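Large format tile in a small bathroom, regretting it already?
Home Repair Forum > Tile and Stone

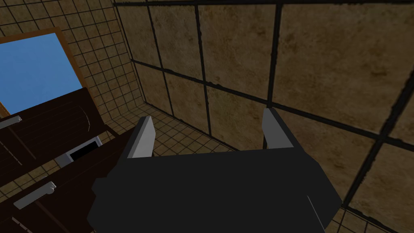
dafis_renter
I have a hall bath that measures 5 by 8 and I'm trying to pick wall tile before the plumber comes back in February. My wife wants small white subway. I want something bigger so there is less grout to clean. I keep going back to the look of a whole wall of large square tiles like the one in the render, mottled tan and brown with thick, nearly black grout lines. The tile store tried to sell me on a line called Asuleck in a matte finish. The quote for material and setting came to $1,259, not counting the backer board. Has anyone put big squares in a room this size and been sorry?

grout_line_gary
Did it in my last house. Not sorry. Cleaning is easier and the room did not look smaller. What matters is how flat your walls are. Mine were out by a good bit near the tub and the setter spent a whole day fixing that before he opened a box of tile.

mkessler
I'll disagree. Big tile in a 5 by 8 means you are going to have cuts everywhere. Around the valve, around the niche, at the ceiling, at both corners. You pay for a lot of tile that goes in the dumpster. With subway a bad wall is forgiving. With a big square every corner that sticks out catches the light and you see it each time you brush your teeth.

grout_line_gary
You see it if the setter is careless. That is true of subway too.

mkessler
It's a lot easier to be careless with a big one. I set tile for 17 years and I never had a callback for lippage on subway.

dafis_renter
The house is from the fifties and the walls are plaster in there. I put a long level on the tub wall last night and could slide a pencil behind it in the middle. Is that a lot?

mkessler
For large format, yes. Take the plaster down to the studs, sister or shim what needs it, then hang your board. Don't try to make it up with thinset.

Aled Hughes
Agree with mkessler on tearing it out. Where I differ is the layout. If you draw it on paper first you can usually get rid of most of the bad cuts. Find the center of the back wall, then see what you are left with at the corners. If it's a sliver, shift everything over half a tile. I did mine in Previs, but graph paper works just as well. It took me 3 tries to get a layout with no piece under 4 inches.

tubandtoil
Does anyone here like the matte finish? I have matte in my shower and it holds soap scum worse than the gloss did. The color is nice. I would not do it again in a wet area.

grout_line_gary
Depends on the water. Mine is soft and the matte wipes clean.

tubandtoil
We're on a well, so that could be it.

dafis_renter
We have city water but it's hard. I get spots on the faucet in a day or two. I'll ask the store for a couple of loose tiles to splash and let dry for a week.

Aled Hughes
Good idea. Rub some bar soap on one too. Also ask what the lead time is. My order came in two lots and the second was a shade off. We put the odd ones behind the vanity.

pinehill_jo
Nobody has mentioned grout width. The salesman will tell you a sixteenth. On a big tile that isn't perfectly square — and a lot of them aren't — you want an eighth. I used a Rorkov leveling clip set, and it helped, but it won't save a bad wall. Pick a grout close to the tile color and the extra width doesn't show.

mkessler
An eighth is right. Measure tiles from different boxes before you commit.

dafis_renter
Thanks everyone. I priced the demo this morning and it's less than I feared if I haul the plaster myself. Current plan is big squares on the tub walls only, and paint on the rest. My wife is fine with that as long as she picks the floor.

mkessler
That I can live with. Fewer cuts and you only need three flat walls. Cover the drain before you start swinging a hammer.

dafis_renter
Will do. Does the board go over the tub flange or stop above it? I've read both.

pinehill_jo
Stop it just above the flange and let the tile hang over. Silicone in the gap at the bottom, no grout there.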